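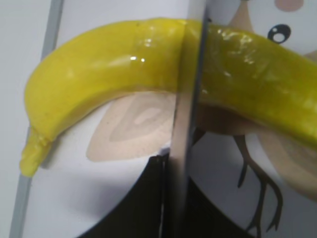 Banane auf der bedruckten weißen Matte, Stiel unten links.

**Werkstattbuch Teeküche, Dienstag, November**

Edit und ich haben heute den Küchentisch neu sortiert. Mahlet Nigatu kam gegen 10 Uhr dazu und hat die Liste weitergeführt. Stand vorher: zu viel auf der Fläche, Messer mal in der Schublade, mal an der Spüle, Obst irgendwo dazwischen.

**Obst**

- Obst liegt ab jetzt auf der Matte mit den Comicfiguren, nicht mehr direkt auf dem Tisch. Die Matte lässt sich abwischen, die Farbe hält bisher.
- Bananen einzeln hinlegen, Bogen nach oben. Im Bund rollen sie uns von der Matte.
- Die Schale glänzt stark, wenn das Deckenlicht an ist. Wer den Reifegrad beurteilen will, dreht die Frucht einmal um. An der Innenseite wirkt das Gelb schnell oliv, das ist oft nur Schatten. Edit hatte letzte Woche deshalb eine aussortiert, die völlig in Ordnung war.
- Küchenwaage (Ustari) nachgeprüft: Prüfgewicht 1000 g wird richtig angezeigt. Die Obstschale leer wiegt 752 g, steht jetzt mit Filzstift auf dem Boden.

**Messer**

Der Magnethalter von Korside ist wieder abmontiert. Auf der gestrichenen Wand hielt der Kleber keine drei Tage, zweimal lag morgens alles auf dem Tisch. Beim Abziehen ist etwas Farbe mitgekommen, muss noch gespachtelt werden. Stattdessen nehmen wir den schwarzen Ständer und lassen ihn frei auf dem Tisch stehen, mit Abstand zur Wand. 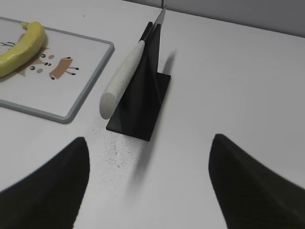

Die Griffe sollen nach links zeigen, zur Spüle hin. Mahlet ist Linkshänderin und kommt so besser dran, Edit und mir ist es egal. Nach dem Schneiden das Messer erst abspülen und abtrocknen, dann einstecken. In den Schlitzen sammelt sich sonst Wasser, und ausgewischt bekommt man sie nur mit einem Pfeifenreiniger.

Krümel rund um den Ständer sind ein Dauerthema. Auf der hellen Platte sieht man jeden einzelnen. Vorschlag Edit: Brot nur noch auf dem Brett von Proswood schneiden und das Brett danach über der Spüle abklopfen. Machen wir bis Monatsende so, dann schauen wir noch mal. Der Handfeger hängt weiterhin innen an der Tür.

**Offen**

- Kleine Filzpunkte unter den Ständer kleben – 8 Stück sind noch in der Tüte (Schublade 3).
- Wand ausbessern. Farbton steht auf dem Eimer im Keller, »Moon«. Vorher anschleifen.
- Wer nimmt die Matte abends ab? Mahlet fragt in der Runde nach.
- Schubladen neu beschriften, die alten Etiketten lösen sich. Edit bringt das Beschriftungsgerät mit.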